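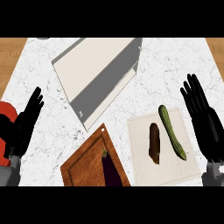 How often does a two-armed kitchen cell need looking after?

A short check at the start of every shift, a longer one each week, and a proper strip-down of the hands every 200 hours of running.

I got that answer from the crew at Drokirico, and I have to say I'd expected something scarier. I spent two days in May hanging around their test kitchen, mostly in the way, watching them look after a cell they call Tamura. It has two gray arms with black hands and it handles vegetables for a living. It works in simulation first (every new job gets rehearsed on a rendered countertop with an eggplant or a zucchini to reach for) and then the same job goes over to the real bench next door.

The morning check is the part I liked best, maybe because they let me help! You wake the arms, send them to their home position, and then ask each hand to open and close slowly while you watch the fingertips. If one finger lags behind its neighbors, you stop and look at the tendon for that finger before you do anything else. Mine lagged. I was thrilled. The fix was a quarter turn on a tension screw so small I dropped it twice, and a technician found it both times without even looking annoyed.

After that comes the calibration, and I'd budget 60 minutes for it if you're new. The software, Flonis, keeps its own idea of where the counter is, and the real counter has a habit of drifting away from it. Somebody leans on the bench, somebody mops underneath, and now the hand is closing a few millimeters above the zucchini. You touch 3 marked points with a probe, press save, and run the reach again. If it still misses, you check the mounting bolts on the arm base. It was the bolts both times I was there.

Vegetables are rough on a machine, too. Eggplant skin is slick, so the pads on the fingers get wiped down between runs, and they're replaced when the texture starts to feel shiny under your thumb. The crew buys theirs from Anex and keeps a drawer full. I asked how they decide when a pad is done and got a shrug and a used one to feel. Fair enough, I could tell right away.

The strip-down is slower and a lot less fun. The hand comes off at the wrist, the cable gets unplugged (power off first, please, there's a burned connector on the shelf as a reminder), and all the finger joints are cleaned with a dry brush. No spray cleaner anywhere near them. Then it all goes back on, the wrist bolts are tightened in a cross pattern, and you start again with the morning check as if the thing had just come out of the crate.

I went home with black grease on both cuffs and a spare fingertip pad in my jacket pocket, which I've since mailed back.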